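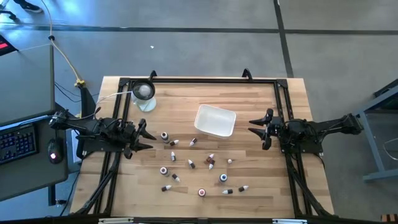 Janka Ďurica thinks a rule that has to be read aloud every morning is a badly written rule, and she told us so in the margin of our first draft. Fair enough! That draft had 26 rules in it, copied from three different places, and I don't believe any of us could have recited more than four. So this report is mostly the story of how the list got shorter, and of what we learned about writing rules for a shared robot cell along the way.

Good Practice for a Two-Arm Sorting Station
Student project report, 12 Mar 2023
Project Rona

What we set out to do

Our project has two arms on one table, picking up small bottles and putting them into a bin. The sorting software belongs to the Drasten group down the hall, and they are writing their own report, so I will leave it to them. Our share was the working rules: who may be near the table and when, how the table gets set up, what gets written down, and what happens when something goes wrong. We read what we could of the international standards on industrial robots and on collaborative operation, which was slow going (and a bit humbling), and then tried to turn it into something a tired student would follow at the end of a long afternoon.

How we worked

We kept a shared logbook through 344 runs. Every time an operator paused a run, reached toward the table, or felt unsure about what was allowed, they wrote a line in it. We ended up with 86 entries, some of them one word long and some of them quite emotional. Ghiță read the whole book twice and sorted the entries by what the person had been trying to do, and I can't thank him enough, as the handwriting is dreadful in places (mine included).

What the logbook told us

The largest group of entries was about fallen bottles. A bottle on its side rolls when you least want it to, and the natural thing is to put out a hand and catch it. Our old rule said "do not enter the workspace during operation," and everyone agreed with it and still reached. The new wording is "let it roll," and people do seem to remember that one.

The second group was about where the workspace begins. On paper we had called it "the robot area," and we had four opinions about what that meant. We now say that the black frame around the table is the boundary, and that any hand past the frame counts as being inside, whichever arm happens to be closer. The desk with the keyboard is outside, and the person sitting there is the operator.

The third group was smaller and concerned two people working at once, one typing and one tidying the table. Neither was careless. They had each assumed the other was waiting.

The rules as they stand now

1. One operator at a time. Say your name out loud when you take over.
2. Before a hand goes past the frame, the operator stops both arms and says "stopped." Wait for the word.
3. Let it roll.
4. Start with both grippers open and empty, and with the bin empty.
5. Bottles may stand or lie as they like, but keep them between the arms and clear of the frame.
6. Write down every interruption, even the silly ones.

Six is a number we are happy with. Giso argued for a seventh about cables, and we had a long and friendly disagreement over it. For the moment cables are on the weekly checklist, together with the emergency stop test and the gripper screws.

What we would do differently

We should have begun the logbook in the first week, before there were any rules at all, so there would be something to compare with. I would also have liked a proper risk assessment done alongside someone with experience. Ours follows the usual steps, listing hazards and scoring each one, but we scored them ourselves and I suspect we were kind to our own setup. The department's safety office has a copy now and will go through it with us later in March. The blank log sheets are in the appendix, and anyone starting a similar station is very welcome to them.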